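Membership at the Pundport range has grown to nearly 1000, and the rules for new shooters have not kept pace. A person may join, sign a waiver, and take a lane on the same evening. The written orientation takes less time than the drive from town.

Our neighbors at Grendel require two supervised visits before a member may shoot alone. The policy drew complaints when it was adopted, chiefly from experienced owners who felt it was beneath them. It remains a fair request. Skill with a firearm at home does not teach a person how a line is called cold, or when to step back from the bench.
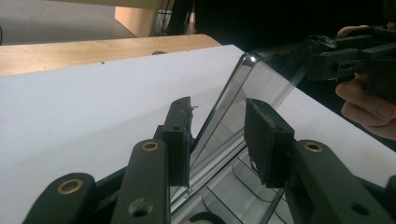 **The Range Officer, Tutidia Shooting Association**
*Opinion*

Pundport should adopt the same standard, with one change. The supervised visits should be free of charge. A fee would fall hardest on the new shooters who most need the instruction, and the association can carry the cost.

Some members have suggested that posted signs are enough. Signs are useful - the ones at the Chevalier lanes are clear and well placed - but a sign cannot correct a careless muzzle. A trained officer can, and should be present whenever the line is open to first-year members.

The board takes up its safety rules again in November. Members who support supervised visits should submit their comments in writing before then.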